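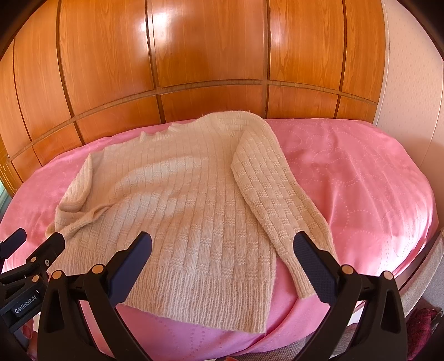 August | Minutes taken by Nhi Trình
Reading time: 1 minute

Item 1, open day. Members agreed the garment demonstration will run twice, at 10:30 and 2:00, with the doors open between. Thiện Khúc will talk visitors through folding with the hand-held grippers. She asked to keep the cream sweater, as the ribbed hem and the raised blocks of the knit show up well from a few steps back. Starting with one sleeve straight and the other crumpled was approved for both runs. Wasach has confirmed the room.

Item 2, printing and budget. The Ostik quote for 3,000 leaflets was accepted. Spending so far is $1,419. Shuzhen Cai to order 100 visitor badges.

Item 3, what visitors will see. The folded bundle with a sleeve on top was accepted as the finish point. Soft edges are fine and the sweater will not be pressed. 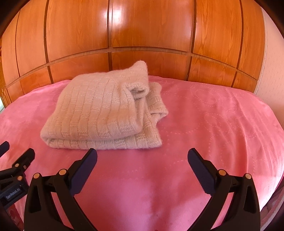 Ayuba Amissah asked whether visitors could try the grippers themselves, and said the talk alone would not hold school groups for long. Agreed, one visitor at a time, after each run.

Item 4, Grulteo. Chun-hung Yeh to write again about parking. Carried over.

Meeting closed at 4:40.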